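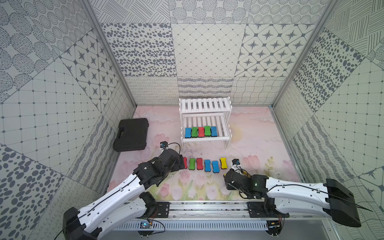
Sorting board rubbers on a slatted rack

Quick one before the hall opens. We get through a lot of these little bone-shaped rubbers at the Cleltden craft club and they used to live in a carrier bag. Never again. Ten minutes, tops.

You need:
A small two-tier rack, slatted, wood. Ours is painted white.
Rubbers with a foam top and a darker base
Old toothbrush, damp cloth, dry cloth
Something soft to work on. A floor mat does fine

1. Rack first
Put it down on the mat, low tier facing you. Give it a wobble. If it rocks, fold a bit of card under the leg. Wipe between the slats, dust gets in there and goes straight onto the foam.

2. Clean the rubbers
Outside or over a bin. Knock two together, foam to foam, then the toothbrush. Don't soak them. I did that with the first lot in October and the glue went on half of them. Damp cloth on the base only, then leave them to dry overnight.

3. Sort by colour
Blues together, greens together, reds on their own. Bin any where the foam is peeling, they scratch.

4. Set the row
Lower tier, side by side, foam up. Five goes nicely: blue, green, red, green, blue. Start with the red in the middle and work outwards, much easier to get the spacing even. Leave a finger's width between or small hands grab two at once.

Keep the top tier for pens, or leave it clear. If you stack rubbers up there they get knocked down the back and you wont find them till the summer.

5. Putting back
Same order every time. Meinrad Hauser does it with his group as a race, which is noisy but they do learn it. With the little ones just say "red in the middle" and let them get on.

Bits people ask
Marks on the mat: dry brush first, then soapy water. Rubbing a smudge while its dry makes it worse.
Paint flaking off the slats: sand lightly, one thin coat, wait a day.
Magnetic ones: same method, but keep them apart or they clump.

Spares go in the shoebox under the sink, labelled.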